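The hands that teach the machine

At Navano the packers have begun to record their own work. What it will do to their jobs is a question with several answers in the same building.

Ebuka Nwankwo packed small accessories for eleven winters before he was asked to do it badly. This is his own word for it. On his first morning in the teaching room he was given two grippers on cables, one for each hand, and told to move things as he always moved them. "I could not pick up anything," he says. "I was like a man with a spoon in each hand who wants to tie his shoes."

Navano stores and sends out goods for other companies: purses, pouches, cheap jewellery, the little racks and trays on which shops display it. The building is on the ring road, beside a tyre dealer, and 31 people work on the packing floor. For a long time the only machine they had was the tape machine, which they hated. Then the management signed a contract with Rekamley, a company that wants to sell arms for packing tables, and in August the first teaching table was put up in a former meeting room.

The idea is simple to explain. A robot arm does not know how a soft pouch behaves when you take it by the corner. So a person does the task many times with a gripper of the same kind as the arm will have, and the gripper's camera keeps what its jaws are doing. Rekamley asked for 3,000 such recordings before it would bring an arm to the floor.

The jaws can open, close and hold. They cannot feel. A packer who for years has known by the thumb if a zip is closed must now look at it. Leidy Ríos, the most patient of the four who teach, told me that in the first week she talked to the objects under her breath, and that she went home with pain between her shoulders. Now she works in short turns and stands lower, with the elbows close to her body.

She let me try. I wanted to lift a pouch by its side and I pushed it away from me across the table, then again, until it was out of reach. She brought it back with one movement and did not say anything, which I thought was kind.
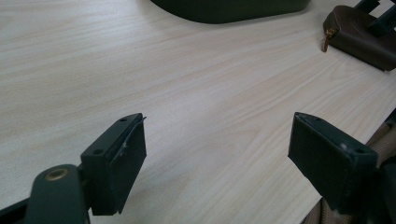
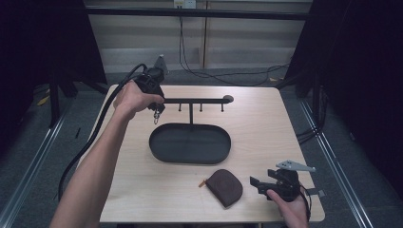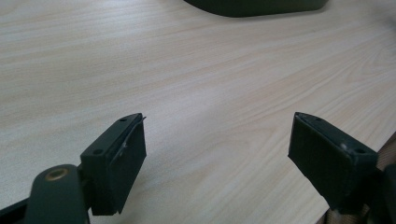
Hand-held grippers at a teaching table at Navano. In the second picture the left one is held next to the end of a small display rack.

Who owns a movement?

Liis Petrauskas speaks for the packers when there is something to discuss with the management, and this winter there was much to discuss. Her first question was about money. The teachers were paid the normal hourly wage, and she found it wrong. "If you write down how to do a job, you are paid as a trainer," she says. "If you show it with your hands, you are paid as a packer. Why?"

After three meetings the teachers received a higher rate for the hours in the room, and a rule that no one can be sent there who does not want to go. She also asked for a promise that the recordings will not be used to compare the speed of one person with another. This she has in writing. What she does not have is a promise about the number of jobs. The management has said only that nobody will be dismissed during the trial, and the trial has no end date on paper.

Everaldo Macedo, who manages the floor, does not hide that he would like the arms to take the night orders. He has trouble finding people for the nights, and those he finds leave by spring. In the day he imagines the arms doing the plain items and the packers doing sets, repairs and returns. When I asked how many packers he would need then, he looked at the plan on his wall for some time. "Fewer new ones," he said.

A changed floor

Some things are different already, before any arm has arrived. The packers have started to talk about how they do things. Two of them had an argument which lasted most of a lunch about whether a pouch should be turned before it is lifted or after. Before, each one simply had her way, and the box was closed.

Ebuka says that he notices his own hands now, also at home. His daughter Ese, who studies and packs with us - he says "us" about Navano, always - on Saturdays, refused to teach. She does not want to spend her hours making herself unnecessary, as she puts it. He thinks that the arms will come with her or without her, and that it is better when they learn from someone who packs well. They have agreed not to discuss it in the car.

Leidy has another plan. Rekamley will need someone at Navano who can see why an arm has failed and show it the task again, and she has asked Everaldo for this post. He has told her that it does not exist yet. She has asked him to write down that she was the first to ask, and she keeps the paper in her locker, behind the spare gloves.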